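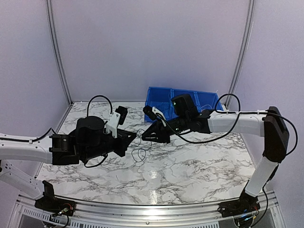 Closing the Kellalden library branch on weekday mornings would leave older readers with nowhere to go before lunch, one resident told the Betness town council, and she asked for the plan to be dropped. Others at the hearing made the same point, and the room stayed full until the vote was put off a little after 9 p.m.

The council wants to save money by opening the branch at noon instead of 9 a.m., starting in October. Staff hours would drop by 20 a week. The main library on Moges Street would keep its present schedule.

A petition against the change has 598 signatures. Most came from people living north of the river, where the bus to Moges Street runs once an hour and stops early in the evening.

The branch lends 800 items in a normal week, according to figures handed out at the hearing. The council did not say how many of those go out in the morning, and it was asked to bring that number to the next meeting.

Fetia, the bookstore across from the branch, has offered to take book returns while the doors are closed. It has shelf space for 100 books at a time.

Written comments can be dropped off at either library through the end of the month. The council will take up the plan again after the summer break.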